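**Status:** draft, last touched Monday, June 22, 2026. Treat every number below with suspicion.

# Gramell shelf-life survey

`gramell.csv` holds 629 answers to one question: how long did your fresh produce last at home? The answers were collected by Colport in August through a web form. It's self-reported, and people are bad at this. I wouldn't quote a mean from it.

## Columns

- `item`: free text, lightly cleaned
- `wrap`: none, film, bag, box
- `days`: as typed by the respondent
- `fridge`: y/n, blank in 71 rows

The `wrap` column is where most of the big claims come from. The first write-up said film "clearly" adds days. I can't get that from these rows. People who buy wrapped fruit also report using the fridge more, and the form never asked how old anything was at purchase. 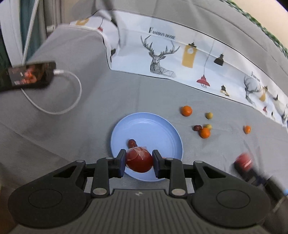

Ademir Godoy read a draft of this card and objected that the fridge effect is too small to explain the gap, and that dropping the blanks makes it smaller still. Maybe. I dropped them and got a different answer depending on what I did with the 20 rows where `days` is over a month.

## Known problems

- 19 rows look like duplicates. Left in.
- "Tomato" and "tomatoes" are merged, "cherry tomatoes" are not.
- Moura rows use a comma as the decimal mark.

Fixes go to Washington Sales. Please send the script too.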